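Trirley Soft Goods Cell
Two-arm bench for comparing grippers on clothing

Clothing is the hardest thing we ask a gripper to handle, and it's also the most fun. A block goes back to being a block when you let go of it. Shorts don't! The Trirley cell gives you two matching arms on one rail, room for a basket, and a floor you can reach from both sides, so you can run one finger design against another on the same garment.

The standard jaws are the Bendier slim fingers, black and tapered, and they're good at getting in behind a folded edge — try them on a bag or a pouch before you move on to thin cloth.
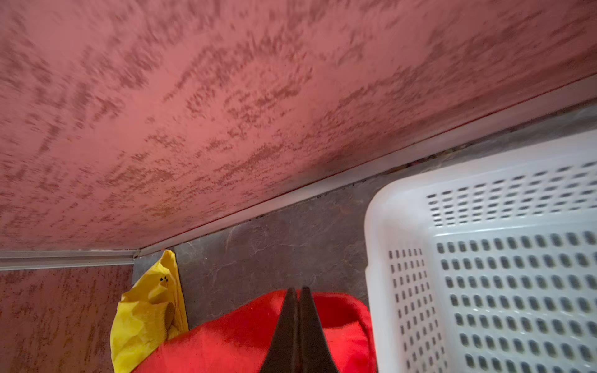 Can I fit a different gripper on each arm?
Each wrist takes its own tool plate, so you can leave Bendier fingers on the left and put the wider Ngata jaws on the right. A swap takes 2 screws and one connector.

Most people start with a pile. One arm holds, the other stays free, and you find out fast how much grip a mesh fabric needs.
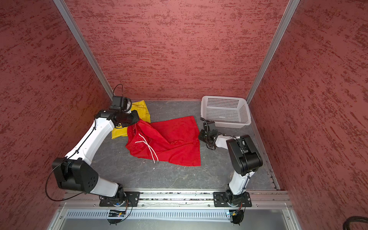 Left gripper on the cloth pile, right gripper open beside the basket.

We like drawstrings as a test, too. They catch on things, they hide in folds, and a finger shape that does well on hems can be hopeless with a cord. Run the same garment flat and then crumpled before you pick a favorite.
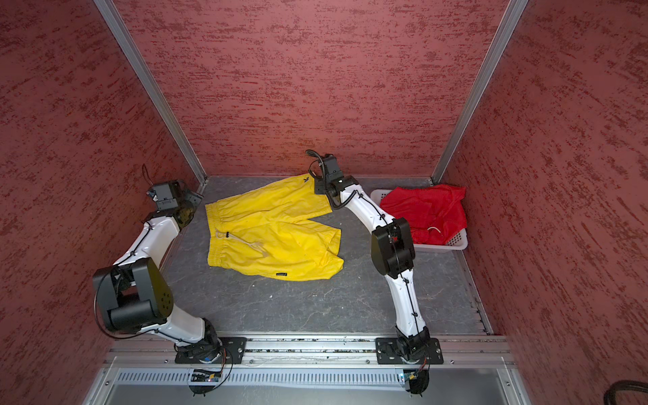

Wrist cameras

Each arm carries a small camera at the wrist in addition to the fixed view of the bench. The fixed view is great for planning a reach, but for seams, tags and layers you'll want the close one. It keeps the fingertips in view, so you can judge the gap against the fabric.
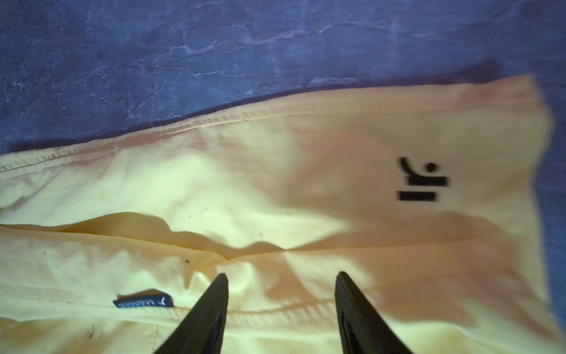

Photo: Gikdale Workshop

Lighting matters more than we expected when we were comparing cameras. Pale cloth can go almost white on one side and orange on the other, so set exposure with a garment on the floor — an empty bench will fool you.

Specifications
Arms: 2, rail mounted
Arm reach: 589 mm
Finger length, Ngata jaws: 141 mm
Tool plate rotation: 90 degrees either way
Spare fingers ship from March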